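Monday, June, late evening

Spent the day on the grasp segmenter in Nornby. The old version cut each recording wherever finger aperture fell below a fixed threshold and stayed there. That works on cartons. It does not work on thin packets, where the closed aperture is close to the aperture of a gripper holding nothing. On the packet subset it was labeling empty closes as grasps, and the planner was then learning from them.

The replacement uses two signals: aperture, and the rate of change of aperture over a short window. A grasp on a film packet slows down before it stops. An empty close runs at full speed until the pads meet. I had the plots up on the left monitor all morning and the difference is plain once the time axis is stretched. I should have looked at the raw trace a month ago and did not.

First attempt used a window of 15 samples. Too long. It blurred the slowdown into the approach and moved the start label early, so the policy saw "closing" while the fingers were still over cloth. Cut it to 8 and the start labels landed where I would have put them by hand. Reran on the full set of 985 segments. Of those, 185 changed label. I went through the changed ones in the viewer until lunch and got most of the way. The new label was better in nearly all that I checked. The exceptions were regrasps, where the fingers open slightly and close again on the same item. The segmenter now treats that as two grasps with a gap. Left it. Merging is a separate pass and I want it in Gekis, where the item identity is available, instead of in the signal code.

The afternoon went to Gekis. The tracker keeps one identity per item through a session and it loses them in two situations: when a finger covers most of the item, and when two items of similar color overlap. The snack table session has both, so I used it as the test case.

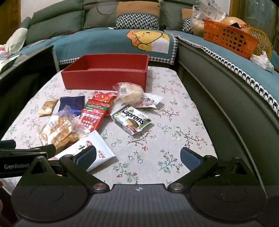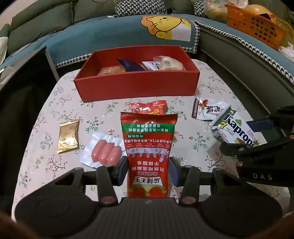 *Snack table session: items on the cloth with the red box behind (first), red packet between the pads (second).*

The two red packets are the problem pair. In the first view the long one lies partly over the other, and the detector returns a single box around both with high confidence. In the second the clamped one stands upright in front of the other and the boxes separate, but by then the tracker has already assigned the merged identity to whichever box is larger. Downstream this reads as one packet that splits.

Tried three things, in this order:

1. Lowered the overlap limit in non-maximum suppression. No effect. The detector is proposing one object, so there is nothing to suppress.
2. Ran the mask head on every image instead of only on keyframes. The masks do separate, with a ragged boundary where the printing changes. Cost is too high for the live path, acceptable offline.
3. Let the tracker hold an identity as "unresolved" and fill it in backward once the boxes separate. This is the one I kept.

Backward filling means the offline labels use information the live system will not have. For training the perception model that is fine. For training the policy it is not, and I added a flag on every track so the loader can refuse the filled ones. The loader currently ignores the flag. First job tomorrow.

The clear bags are a different failure. The bun in its bag comes back as two detections, one for the bread and one for the barcode label. The pastry bag gives a box that stops short of the gathered top, which matters if the planner wants to pick it up by that part. I do not think this is fixable in the tracker. It needs labels drawn to the edge of the film, and the labeling guide says "visible object," which people have reasonably taken to mean the food. Rewrote that line of the guide. It now says the outline includes all packaging, clear or not.

Also found that the floral cloth is producing small false detections, mostly on the red blossoms. They are short-lived and the confidence is low, so they never become tracks, but they take up slots in the candidate list. Added a minimum area filter scaled by depth. The small gold packet still passes it. Not much margin there, and I would not trust the filter on anything smaller.

Planner side, briefly. Bustamante still plans the place motion to the center of the detected container. For the red box that means every item aims for the same spot regardless of what is already in it. I wrote a crude free-area estimate: project the box floor onto a grid, mark the occupied cells, pick the largest open region that fits the held item. It runs in over 15 milliseconds, slower than I wanted, and most of that is the projection. It could be cached between placements. The low walls help, as the floor stays in view from most approach angles.

Open question about the second gripper. Bustamante treats it as a moving obstacle with a fixed radius. When the other arm is resting near the edge of the table, the radius blocks a good part of the surface for no benefit. A capsule model along the jaw would be tighter. The pose is already in the message, we just do not read it.

Merged the segmenter to the Vondudmont branch at 6:40. Tests passed on the second run. The first failed on a timeout in the replay node, the same one as last week, and I have still not looked at it.

For tomorrow:

- loader must respect the backward-fill flag
- regrasp merge in Gekis
- finish the remaining changed labels in the viewer
- replay node timeout, read the log before rerunning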